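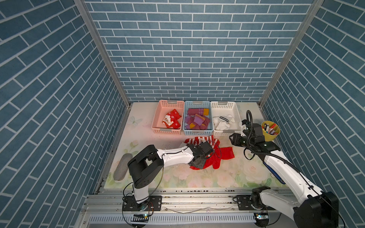 Sock sorting notes, Oct 10, 2023

Baskets and colors

Okay, socks. I said I would write this up properly this time so Oleksandra doesn't have to dig through my sticky notes again, so I'm writing it while it's fresh and my tea is still hot.

The setup is three baskets along the back of the flowered mat: pink on the left, light blue in the middle, white on the right. Purple socks go in the light blue one, white socks in the white one, and the pink one is for the reds. The reds start in a pile at the center of the mat. I went back and forth on pink for red (it's the closest match we have, and Gorazd says a real red basket is on the Jevska order, but he has been saying that since September). I did try the reds in a gray shoe box last month and hated it, so pink it is.

I like these baskets a lot more than the old bins! The grid sides let you see what's in there without tipping anything over, and the gray tabs on the ends give you something to grab when you carry one back to the shelf. The old ones from Clilunard were solid and deep, and a single sock at the bottom just vanished. We lost one of the good black ones that way for nearly 13 days. Josué found it when he used the bin for cables.

What counts as red

This took up most of the morning. Sebastião and I had the whole argument over again, and I'm putting down what we settled on so we can stop.

Plain red: red. No discussion.

Red and white stripes: red. Sebastião wanted a separate place for patterned socks and I see the point, but then you end up with a basket for stripes and a basket for Santas and so on, and the table is only so wide. If red is the main color it goes with the reds.

The Santa sock, dark sheep of the family, with the snowflakes: also red. It's in the pink basket and it can stay there. Natanael thinks it's too thick compared to the rest and wants to pull it out of the set until December. I vote keep. People own Christmas socks and they wash them in October like anything else.

Purple with the orangey-yellow toes and heels: purple, all of them. I had written "purple/yellow" on the old sheet and that confused Gorazd, who went looking for yellow socks. Crossed out now.

White with black stripes by the cuff: white. I'd like to have plain white and striped white told apart at the pairing stage, but for sorting by color they're the same thing.

Pairing

Didn't get to it. I know, I know. The plan is still to do color first and pairs second, and for pairs I want everything taken out of one basket and laid flat on the mat, toes all pointing the same way. I tried it on my own kitchen table over the weekend with the family laundry and it's so much quicker when the toes line up. Your eye goes straight to the odd one. With the toes every which way I kept picking up the same sock, putting it down and picking it up again.

One thing to decide before then: do we ball the pairs or fold them? Oleksandra is a folder. I grew up with balls, and my grandmother would have had words for anyone who did it differently, but balling stretches the cuffs and the striped whites are getting baggy already. Folding in half and half again is probably kinder to them. Let's try folding first and see how much they slide around.

The mat

The mat with the roses stays down for now. It's thin enough to lie flat, it doesn't shed, and it's pretty, which I'm allowed to care about. Sebastião finds the pink roses hard on the eyes next to the blue brick walls. I told him to bring a better one. He said Courtois has a plain gray in the same size and then he never sent me the link, so roses.

The red pile on that pale background is easy to read. The white socks are where I'd worry, with the mat being so light. I want to do a round with the whites as the starting pile and the reds already put away, same mat, and write down whether it bothers us.

Please smooth the mat before you put the baskets back. I mean with your whole hand, from the middle outward. There was a ridge under the left side this morning from when it was rolled up.

Piles

How we drop the pile matters more than I expected. If I set the socks down in a neat heap they stay neat, and it looks like something from a shop display. Real laundry comes in a twist. So: scoop them up with both hands, give them a squeeze and a bit of a turn, let go from elbow height. If one rolls off away from the rest, leave it where it landed. Josué tidies. Josué, stop tidying (you know I love you).

Washing and stock

The purples need a wash before the next session, and so do the reds, separately please! Cold water, no softener. The Tridska soap in the blue jug is fine but use half of what the label says, they came out stiff last time.

The lint roller is finished. I wrote it on the shopping list, then somebody used the shopping list to write down a phone number, so I'm noting it here as well. Lint roller, a pack of the small binder clips, and 9 more pairs of adult socks in any dark color that isn't navy or black. Green would make me very happy.

To do

Oleksandra: check whether the child-size whites are still in the cupboard or went home with someone.

Gorazd: Jevska order, red basket, ask about delivery.

Me: tape labels for the basket shelf, find a spot for the socks with no partner. I've been stuffing them in my desk drawer and it no longer closes.

Natanael: come and look at the Santa sock in person before you vote again.

Whites on the roses first thing tomorrow, then pairs if there's time before lunch.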